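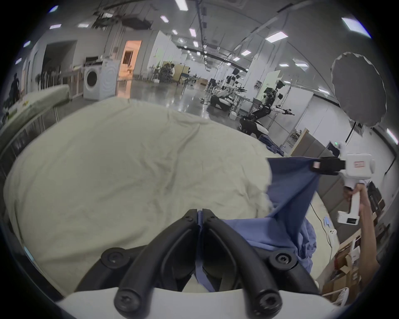 Light-blue cloth and a cream-colored sheet.

Guesthouse Brandão: Frequently Asked Questions

Before you write to us, please look if your question is already answered on this page. If it is not, send a message to Elaine Araújo at the front desk and she will reply the same day or the next morning.

Where exactly is the guesthouse?
We are on the upper road of Drornemau, between the old chapel and the sawmill. The house stands at 1194 meters, so the evenings are cool also in summer and we recommend to bring a sweater. Many navigation apps send the guests to the lower road, which has the same name. If you see the soccer field on your left side, you are on the wrong one. Go back to the bridge and take the street that goes up.

How do I arrive without a car?
Take the bus to Drornemau and get off at the last stop. From there it is a walk of some 30 minutes, uphill, and the second part is not paved. With heavy suitcases this is not pleasant. We can pick you up at the stop if you tell us the bus time one day before. The pick-up is free for guests who stay two nights or more.

What time is check-in and check-out?
Check-in is from 2 p.m. to 8 p.m. Check-out is until 11 a.m. If you will arrive later than 8 p.m., please call us in the afternoon and we will explain where the key is. We do not send the key instructions by e-mail.

Can I leave my bags before check-in or after check-out?
Yes. There is a closet behind the reception with a lock. Please do not leave food inside the bags.

How many rooms do you have?
We have four rooms. Two of them look to the valley and two look to the garden. The valley rooms have more light and more wind. The garden rooms are quieter, and one of them is on the ground floor, without steps from the parking place to the bed. If you have difficulty to walk, ask for this room by the name "Jasmine".

Is there a room for three people?
In the larger valley room we can put one extra bed. It is a real bed with a normal mattress, but it is narrow. For children it is very good, for a tall adult less.

Is breakfast included?
Yes, for all rooms and in all seasons. It is served from 7:30 to 10 a.m. in the kitchen or, when the weather is kind, on the porch. There is bread, cheese from the neighbor farm, eggs, fruit, corn cake and coffee. The bread comes from the Trollulitz bakery in the village, which is closed one morning in the week, and in this morning we serve pancakes. Some guests now ask for the pancakes every day. We are sorry, we cannot do it.

I am vegetarian / I do not eat gluten. Is it a problem?
Vegetarian is no problem at all. For gluten, please inform us when you make the reservation. We can buy suitable bread and prepare the eggs in a separate pan, but it is a small kitchen with wheat flour in use, and for a person with a serious allergy we cannot give a guarantee. If you have celiac disease, write to Elaine first and she will tell you sincerely what is possible.

Do you serve dinner?
Only soup. Wellington Bastos cooks it in the late afternoon and it is ready at 7 p.m. Most often it is pumpkin or black bean, and with it comes bread and a green salad. Please say at breakfast if you want to eat with us. We all eat at the same long table, so if you prefer to be alone you can take the tray to your room.

Where else can I eat in the evening?
The restaurant Okura is down in the village. In spite of the name it is not only Japanese; they also grill river trout. It is small and fills up on holidays, so we advise you to reserve. Beside the bus stop there is a snack bar with good cheese bread, and it closes early.

Can I use the kitchen?
You can use the refrigerator (the lower shelf is for guests), the kettle and the microwave. The stove is only for the house. For babies we warm milk at any hour, just knock.

Is there Wi-Fi?
Yes, in all the house, but in the garden rooms it is weaker. It is sufficient for messages and for reading mail. If you need to have video meetings, please take a valley room. When there is a strong thunderstorm the connection can stop for some hours. We have candles and board games.

Do the rooms have heating?
Every room has an electric heater and extra blankets in the wardrobe. From May on, you can also ask for a hot water bottle. Air conditioning we do not have, and until today we did not miss it.

How often do you change sheets and towels?
The towels every second day, the sheets every fourth day, or sooner if you ask. If you do not want the change, leave the card on the door handle.

Can I wash clothes?
We can wash for you. Bring the clothes in the bag from your wardrobe before 9 a.m. and in normal weather you get them back the next day. We do not have a dryer, so in the rainy weeks please count with two days. We do not iron delicate fabrics.

Are pets allowed?
One dog for each room, in the garden rooms only. We have chickens that walk free until the evening, therefore the dog must be on the leash outside. Cats, unfortunately, no.

Are children welcome?
Yes, of all ages. We have a crib and a high chair, and both need to be reserved. Please know that the porch stairs are steep and there is no gate.

What can we do near the house?
The path to the waterfall begins behind the chapel. It is marked with yellow paint and it is slippery after rain. For the ridge walk it is better to leave before 8 a.m., and Wellington can draw you the way on paper. There are horses at the farm on the upper road, where you must arrange directly with the owner. And you can also do nothing, the hammocks are for this.

How do I pay?
We ask 30 percent of the total by bank transfer to confirm the room. The rest you pay at the arrival, by card or in cash. Please do not count on an ATM in the village, it is often empty on long weekends.

What if I need to cancel?
Until two weeks before the arrival we return the full deposit. After this, we keep the deposit as a credit for one year, and you can also give it to a friend. If you leave earlier than planned, we do not charge the remaining nights, only the first of them.

Can I rent the whole house for a family party?
For a stay together, yes, with all rooms reserved for at least two nights. For loud music, no. The neighbors get up very early for the cows.

I forgot something in the room. What now?
Write to us with a description of the object and the name of the room. We keep everything until the end of the season, and we can send it by mail if you pay the postage. Phone chargers are in the blue box at the reception, please come and look for yours.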